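Fedlow Desk Basket: Your Questions

Su-bin Yang looks after questions about the oval basket and the small clutter people hope it will cure. Page last revised 4 July 2019.

Will a basket make my desk tidy?

I doubt it. A basket gives loose things one place to be, and that's all it does. If you own 30 markers and like every one of them, you will have a full basket and 22 markers on the desk. Throw out the dry ones first, then see whether you still want to buy anything.

What is it meant to hold?

Small things you pick up most days. A marker, a tube of hand cream, a little case of pencil leads, a piece of fruit if you must. We don't sell it for paper, and it's a poor choice for anything that leaks.

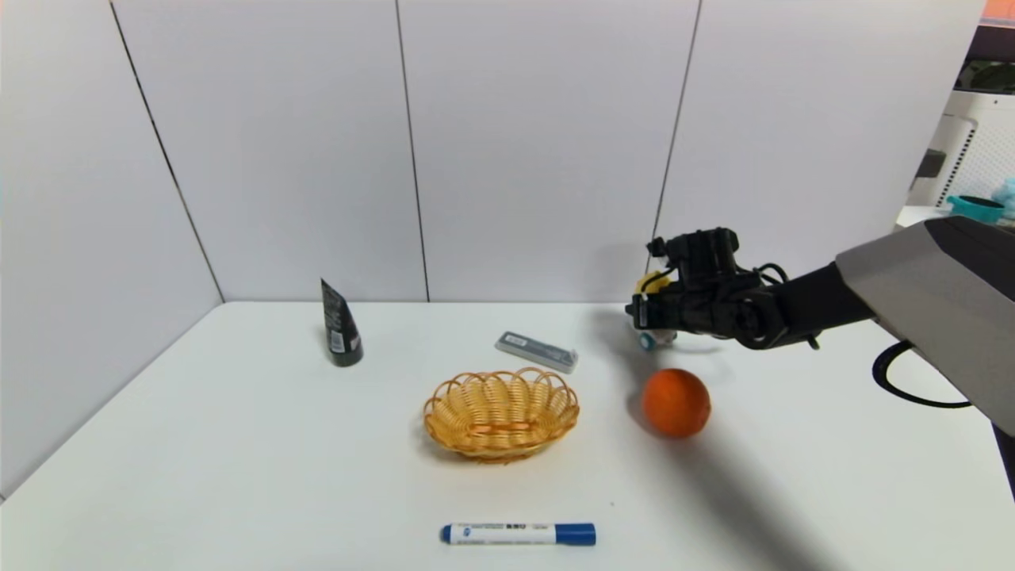
The oval basket, empty, with an orange, a marker, a tube and a small case around it.

Why is the rim looped? Does it do anything?

It looks nice. Some sellers say a looped edge is easier to grip, and I have never found that to be true. Lift it from underneath, with both hands if it's full.

Does a tube stand up in it?

Sometimes. A squeeze tube with a flat cap will stand on a bare table without help, so I'd leave it there - in a basket it tends to lean on whatever is next to it. Always check that the cap is shut.

Can fruit go in with the pens?

It can. I wouldn't. One orange takes up a lot of room, and one forgotten orange will ruin everything under it. If there are children's toys on the same table, give those a separate home too, or the basket turns into a toy box by January.
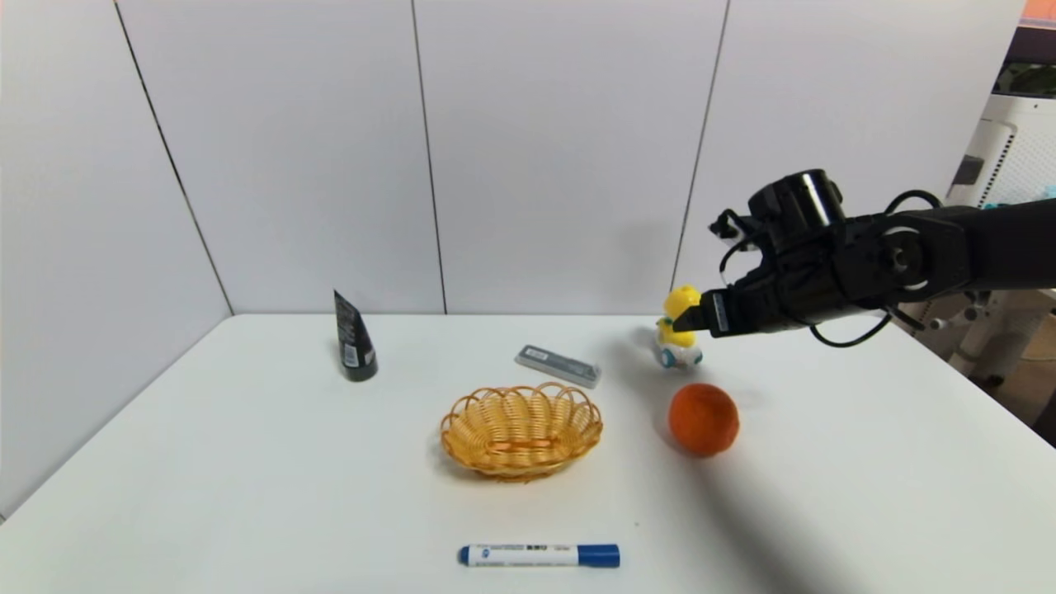

How do I clean it?

Shake it out, then use a dry brush. A damp cloth is fine for a sticky spot. Please don't soak it, whatever you read elsewhere.

Is the Grornamano basket the same thing?

No. People ask because the shape is close. I've handled both and the difference is smaller than either price tag suggests, so buy the one you like.

Do I need the liner?

Probably not. It keeps pencil leads from slipping into the weave, and it comes out for washing. If your leads stay in their case, save your money.

Can I return it?

Yes, within 30 days, unused. Keep the receipt from the Adams store or your order email.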